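**Grasville women's race – who's riding?**

**pedalhiwot**
Entries just opened for Grasville and I'm so excited! It's 50 miles this year with two times up the Dauda climb, and the women get their own start instead of going off behind the juniors. Tellutard are putting up a $4,000 purse, paid 20 deep!

**chainring_ib**
Great news, but two climbs is one too many for a field that size. It'll be in bits by Villville and half of us will ride home alone.

**pedalhiwot**
No way, the road back is wide open with a headwind – groups will come together again. I did it in January and got caught by everybody, ha!

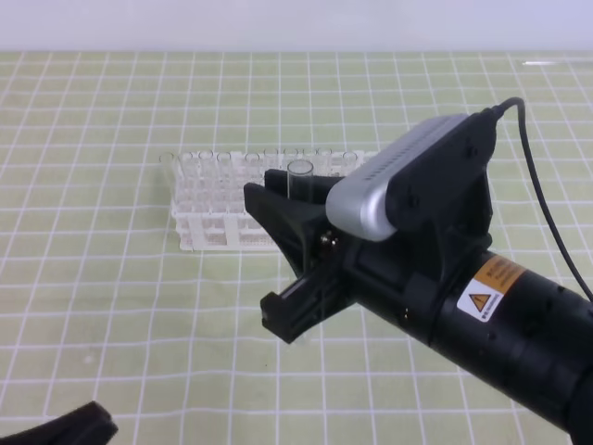

*Gripper open, camera on top*

**mossyspokes**
With Ibrahim on this one. I'd take one climb and a proper bunch sprint. Still entering though, obviously!!

**chainring_ib**
Oh, I'm in too. Anyone driving over from the north side? I've got room for up to 2 bikes.

**pedalhiwot**
Yes please! Hiwot Moges plus one very clean bike. What time are you leaving?

**chainring_ib**
5:30 am, sorry. Sign-on shuts at 7:15.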